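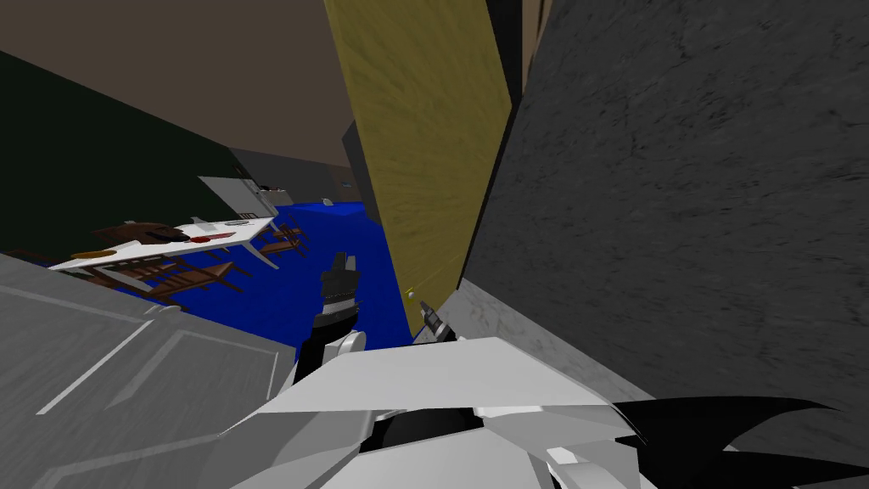
Figure 3. Door with brass knob, simulated view.

Section 3: Enrolling a Security Key with Graltance Sign-In

Welcome back! If you've worked through the first two sections, you already have a Graltance account, a password you're happy with, and the Orora companion app on your phone. Now we'll add a physical security key, so that a stolen password on its own won't get anybody into your mailbox. Set aside a quiet quarter of an hour, put the kettle on, and have both of your keys on the desk before you begin (yes, both — we'll come to the spare in a moment).

Before you start

You will need:
Two Stelmakh keys, with firmware 2.1 or later
A computer with a free USB port, or a phone that reads keys by tap
Your current Graltance password
A pen and a bit of paper, as old-fashioned as that sounds

Note: If your organisation manages your account for you, the Security Keys page may be greyed out. Ask your administrator to switch on self-enrolment under policy 341, then sign out and back in again.

Enrolling your first key

1. Sign in to Graltance in your usual browser and open Settings, then Sign-In and Recovery.

2. Choose Security Keys, then Add a Key. You'll be asked for your password a second time, even if you typed it only a moment ago.

3. Insert the key when the page tells you to. If the browser offers to save a passkey to the computer instead, choose Use Another Device. It's a very easy one to click past, and plenty of people end up enrolling their laptop by mistake.

4. Create a PIN for the key. Six characters is the minimum, and longer is better. Please don't reuse the PIN from your bank card or your phone, however tempting it may be.

5. Touch the metal contact when the light flashes. A brief touch is plenty; there's no need to press hard.

6. Give the key a name you'll recognise later on. The colour of the key ring works nicely, or simply "everyday key".

Caution: Eight wrong PIN entries in a row will lock the key. A locked key can be reset, but the reset wipes every account stored on it, including any outside Graltance.

Enrolling your spare

7. Repeat steps 2 to 6 with the second key, and give it a different name.

8. Store the spare somewhere away from the first. A locked drawer at work is fine, or with a relative you trust. The bottom of the same bag is a poor choice, although we do understand the appeal.

Saving your recovery codes

9. Choose Recovery Codes, then Generate. Copy the codes onto paper and check each one as you go — a 0 and an O look awfully alike in some handwriting.

10. Tick I Have Saved My Codes and choose Finish. Any older set stops working straight away.

Note: Customers on the Jovurholm server should expect a short delay before a new key is recognised. If you see error 43, wait a few minutes and try once more before contacting support.

Testing the set-up

11. Sign out completely, open a private browser window and sign in with your everyday key. Then do the whole thing again with the spare.

Once both keys have let you in, you can turn off text message codes under Sign-In and Recovery. Leave them on until then, please. Section 4 covers removing a lost key.

Last revised 11 October 2023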